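Ticket 1545: Desktop clock resets overnight, license check fails at login
Last updated: April 23, 2018
3 comments | 2 shares

Status: Closed
Product: Jiviteo license client, Pratari desktop build
Site: Flulthorpe office

Reported problem

Workstation 129 starts with the wrong date after being switched off at the wall. The Jiviteo client compares the local date with the date in its license file and refuses to open when the local date is earlier. The message shown is "License not yet valid (526)". Correcting the date by hand clears the message until the next full power-off. Restarting from the menu does not bring the fault back.

Initial checks

Time zone and regional settings were correct. The license file was removed and issued again, with no change. A second user account on the same machine gave the same message, so the profile was ruled out. The client log shows the date jumping back between the last shutdown entry and the first startup entry.

The machine was left plugged in but shut down for one night. The date held. It was then unplugged for the same length of time and the date was lost. This points to the backup supply for the clock.
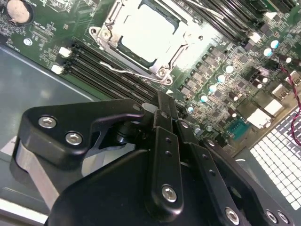
CMOS coin cell near the corner of the motherboard.

Action taken

The coin cell was replaced with a new one of the same type. Setup defaults were loaded, then the date, time and boot order were entered again. The old cell read about 3 volts with no load, which looks fine on paper, but the reading fell off quickly with a small resistor across it. An open-circuit reading should not be used to pass a cell.

The date held after the next unplugged night. The client still showed message 526 on first launch, which was not expected. The network time service was set to manual start, apparently left that way by the March image.

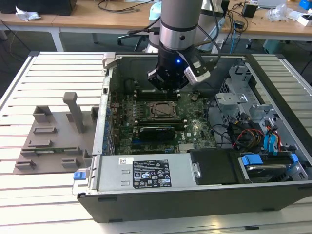
With the service on manual, the client was reading a cached date stored by Kartha, the background updater, and not the system clock. The cache is only rewritten after a successful time sync — a correct clock alone does not clear it.

Resolution steps

1. Set the network time service to automatic and start it.
2. Close the Jiviteo client and stop the Kartha updater.
3. Delete the cached date file from the updater's data folder. Leave the license file in place.

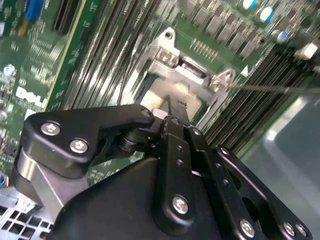

4. Start the updater and wait for the "sync complete" entry in its log.
5. Open the client and confirm that the license page shows the current date.

Notes

Other machines built from the March image should have the service setting checked before any hardware is changed. The image itself has been corrected. A request has been filed with Pratari for separate message numbers, as 526 covers both a wrong clock and a stale cache.

Related tickets
Kartha updater stops after sleep
Jiviteo client opens to a blank license page
Boot order lost after loading setup defaults
Flulthorpe: time server address change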